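Home > Storage & Organizing > Snacks and Pantry

Keeping a shared snack box tidy on a table

Špela Bošković
I keep packaged snacks in a pink cardboard box on a round table, with the lid nested under the base to save space. Flat packets go in first, larger ones on top. The long puffed-grain sticks are the problem. They stand well above the rim, so the lid cannot go back on without crushing them.
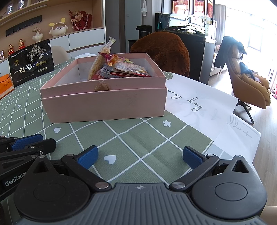
I would prefer to keep the cardboard box and not buy a plastic bin. Is there a layout that lets the lid close, or should the long items be stored separately? The room is warm until the end of September, if that matters.

12 comments

Virgilio Pascual
Store them separately. A puffed stick has almost no crush strength along its side, and laying it under other packets will break it. I use a tall Ernby jar for anything longer than the box. Put the small flat packets on edge like index cards – you can then read every label without lifting the pile. 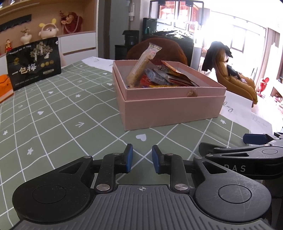 Snack box in use, lid nested under the base, with a black snack bag on the left.

Warmth matters more for anything chocolate-coated than for plain puffed grain. Humidity is what softens the grain, and cardboard will not stop it. Keep the wrappers sealed until use.

4 comments

Lorna Macaraeg
just eat the long ones first

21 shares

Florante Salazar
Agree with Virgilio on the jar. If you want one container only, leave the lid off and stand the sticks in a rear corner, with a strip of folded card in front to hold them upright. Check the dates on the bottom layer when you refill.

Tagged: snack storage, cardboard boxes, small spaces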